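Chapter 4. Comparing Hands on Large Panels

Grip tests on small blocks say little about large parts. This chapter compares two hands, the Becerra and the Trodetti, on molded carriers with many openings.
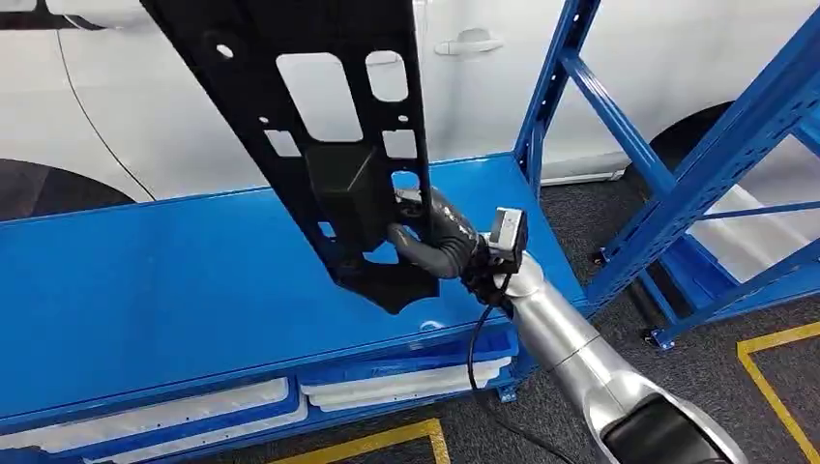

Why grip through an opening?
The fingers can close around an edge, so the hold depends less on friction.

Wrist cameras are treated in Section 4.2. Fast arm motion smears the view, and Jedetti's logs for 300 trials record exposure time with each grasp.

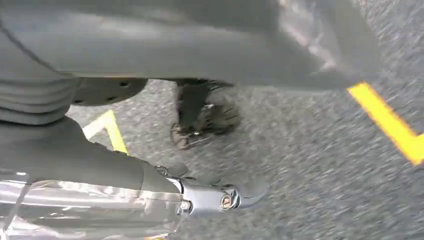 Rasa Hunt objects that exposure should be fixed before any hands are compared, and Section 4.3 follows her order. One trial was voided, leaving 299.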